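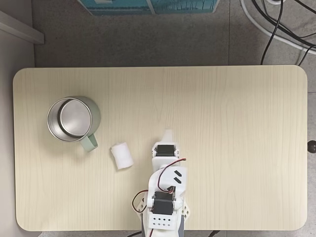 The tabletop arm, a sage-green mug and a small white roll at the Brodenmont open day.

News > Press Releases > Open Day

We use cookies to remember your settings and count visits. By staying on this page you agree to our cookie policy.

Brodenmont opens its workshop to the neighbors, and the small arm steals the show

Jun 6, 2018 — I've been writing these releases for Brodenmont for a while now, and I don't usually get to say I had fun doing one. I did this time! We opened the workshop doors to anyone who wanted to come in, and 100 people did, some of them with kids, one with a very patient dog.

The plan was simple. Piroska Jakab, who runs our workshop, set up demonstration tables you could walk right up to, with the Vurkar arm on the one closest to the door. Vurkar is our name for the little white desktop arm we've been building since April (3D-printed brackets, black hobby servos, wires on the outside where you can follow them with your finger). We have bigger and shinier machines in the back, and I fully expected people to head straight for those. They stopped at the first table and stayed there.

The job was moving small things around a tabletop. You picked the spot, put down something light, and Piroska or one of the team drove the arm over to it. Some runs went well and some didn't. The gripper dropped things, came up short, and once pushed a bottle cap clean off the table, which got the biggest cheer of the day.

"People want to see it miss," Piroska told me while she was tightening a screw. "When it misses they start asking how it works, and then I get to talk about servos for as long as I like."

She did, too. The talk was supposed to run five minutes. I'm told the record was closer to a lunch break.

We also had a guest with us, Shabani Mfaume from Pintér, the shop that cuts and prints a lot of our parts. He brought a box of brackets in different stages of finish and let visitors bend them, drop them and try to snap them. Two of them did snap, and he took those home to look at. His advice to anybody thinking of building an arm at the kitchen table: print the spare parts first, and leave more slack in the wires than looks right.

A good few visitors asked whether they could get an arm like this for a classroom or a club. We're working on it. The plans and parts list will come out under the name Pliltosus, and we'll lend five finished arms to local schools so teachers can try them before building their own. Schools can put their names down now — just write to the workshop and tell us how old your students are and how much table space you have.

We'll hold another open day once the loan arms are back. Same tables, same coffee, and Piroska has asked for a longer slot.

Press contact: the Brodenmont front office, which will pass your questions on to me or to Piroska.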